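Forum index > Storage and fitted furniture > Hardware and fixings

Topic: Shelf pin rows and hinge slots in a white cabinet, which holes do I use?

vpappas_i
I have taken over a tall white cabinet from the previous tenant, sold to her as a Marnberg by a local shop called Fedo. No manual and no bag of fittings. The carcass is sound. I want to move the shelves and, if possible, rehang the door on the other side, because at present it opens into the path between the cabinet and the rest of the room.

What I need to know:
Which holes in the door are for hinges and which are for something else.
Whether the inside will take ordinary 5 mm pins.
Whether a door this tall needs three hinges or four.

The shop has closed and the number I had for it, extension 3002, no longer connects.
Ifigeneia

donal_od
Post a photo with the door open. There were at least two versions of that cabinet and the door is the quickest way to tell them apart. Also measure from the top edge of the door to the center of the first hole.

vpappas_i
Photo below, door open. Top edge to center of first hole is 95 mm.
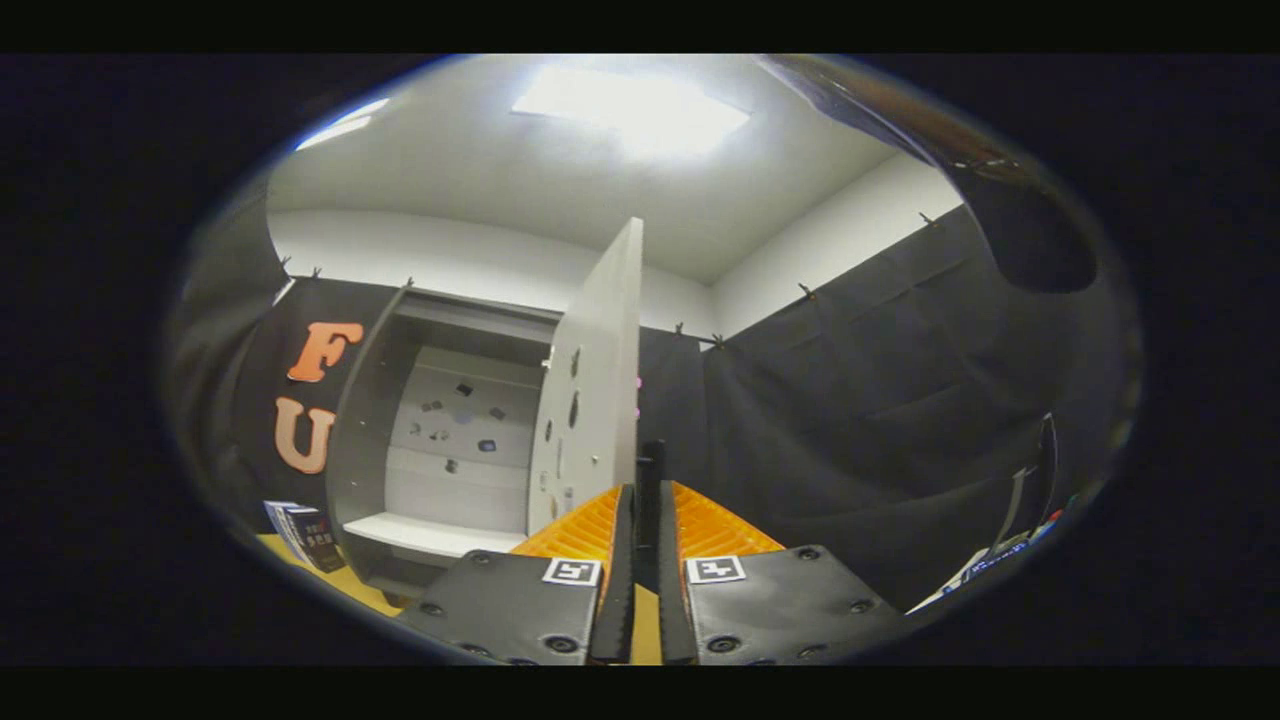 Cabinet with the door open, gray interior. Holes and slots run up the door near its left edge.

The dark items on the back panel are not mine and I have not touched them yet. I would like an opinion on those too.

donal_od
95 mm matches the later version. On that one the oval holes are for hinge plates and the small slots are for clip-in accessories, mostly racks. The oval shape gives you some vertical adjustment before the screw is tightened. Check this against your own door before you drill anything. I am going from the one in my utility room, which also has the light gray interior.

jytte_k
I would not go by the top measurement alone. The early version could be 95 mm too if the door was fitted upside down, and plenty were. Measure from the bottom edge as well. If the two figures are equal, the door is symmetrical and can be rehung without new holes. If they differ, it is handed, and turning it over puts the hinges out of line with the plates on the carcass.

donal_od
The early version had round holes. I have had both apart.

jytte_k
So have I, and mine had ovals. It was bought in the first year. Perhaps there were three versions.

feltari_bench
Three is right. I used to fit these for Snorradóttir. The second version had oval holes and the old spacing, and it was only sold for a short time. Jytte is correct that the bottom measurement settles it.

On the number of hinges: three is enough for an unloaded door. If you intend to use the slots for racks, fit four. The makers gave a limit for the racks in the leaflet, and I remember it as up to 11 kg for the whole door, though I no longer have the leaflet to check.

vpappas_i
Bottom edge to center of the last hole is also 95. So it is symmetrical?

feltari_bench
Yes. Take the door off with the hinge arms still attached, leave the plates on the carcass until the door is lying flat, and then move the plates across. Work from the bottom plate up. Two people for the lift.

v_steinars
Before rehanging, check that the cabinet is plumb. In the photo the left wall seems to bow outward. It may only be the angle the picture was taken from, but a carcass that has spread at the middle will never hold a door evenly on that side, and that is the side you would be moving the hinges to. Put a straightedge down it – a long level will do. Anything over 3 mm and I would leave the door where it is.

jytte_k
Agreed. Measure the inside width at top, middle and bottom and compare.

donal_od
Lens, I would say. Worth measuring all the same.

vpappas_i
Width is the same at top and bottom, and 1 mm more in the middle. The back panel sits properly in its groove all the way down. What about the dark items on it?

v_steinars
Six of them, more or less square, and not in a line. Shelf supports would be in pairs at equal height, so I doubt they are that. Could be adhesive pads or magnets somebody added. Do they move?

feltari_bench
Nothing we supplied looked like that. Warm one with a hair dryer and try a plastic scraper under the corner. If it is glued, pull along the panel and never straight out, as the back is thin and the surface will lift.

vpappas_i
They are stuck on with adhesive. One came off with the hair dryer and left a mark the size of a thumbnail. I will do the others the same way.

Pins: 5 mm fits, slightly loose. Is that normal?

donal_od
Normal. Use the pins with a collar. A bag of 300 costs hardly more than a bag of 20, if you have other cabinets to do.

jytte_k
I would use sleeves in any hole that has worn. A collar does nothing for the fit inside the hole.

donal_od
It spreads the load at the face, where the wear starts. For books, sleeves, I grant you. For linen it makes no difference.

vpappas_i
It will be linen and a few box files. Collared pins ordered, sleeves for the file shelf. Door goes over when my neighbor is free to take the other end. Four hinges.

b_thygesen (moderator)
Moved from General to Hardware and fixings. If anyone still has the leaflet with the rack limit, please add it to the September 2024 manuals thread and link it here.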